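Ramdale Bag Stand: Set-up Guide
Section 2: Opening and holding a zip bag

Filling a zip bag on your own gets so much easier once something else is holding the rim! Kiss clips work with any thin plastic food bag that has a ridged zipper strip.

Before you start

Clear a patch of worktop and put your basket towards the back, with fruit and veg beside it. Keep spare bags within reach (a crumpled one is fine, it only needs a shake).

1. Lay the bag flat with the zipper towards you and press out the worst of the folds.

2. Pull the two sides of the zipper apart, starting at one corner. Go gently, as thin film can stretch.

3. Slide a clip over the upper rim of the bag until the rim sits snugly in the narrow middle.

4. Take hold of the near strip low down and draw it away from the far one. You want a good wide mouth, with both strips spreading out from the clip.

Zipper strip held low, with a white clip at the rim; then the table with bags, basket and bananas
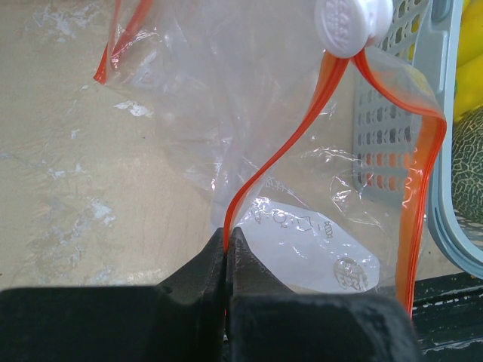
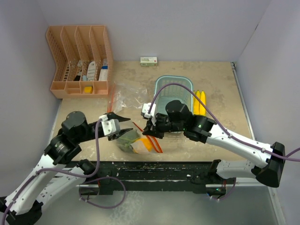

5. Drop in the heavier items first. Cucumbers and courgettes go in lengthways; bananas are happier left out on the table.

6. Take off the clip, smooth the film upwards to push out the air, and run your fingers along the strip until it is shut from end to end.

Note: Creases and bright patches in the film are quite normal and won't stop the bag from closing.

Caution: Don't clip over the zipper ridges. They can flatten, and the bag may leak at that spot.

Caution: Keep plastic bags away from babies and small children.

For freezer bags and double zippers, see page 13.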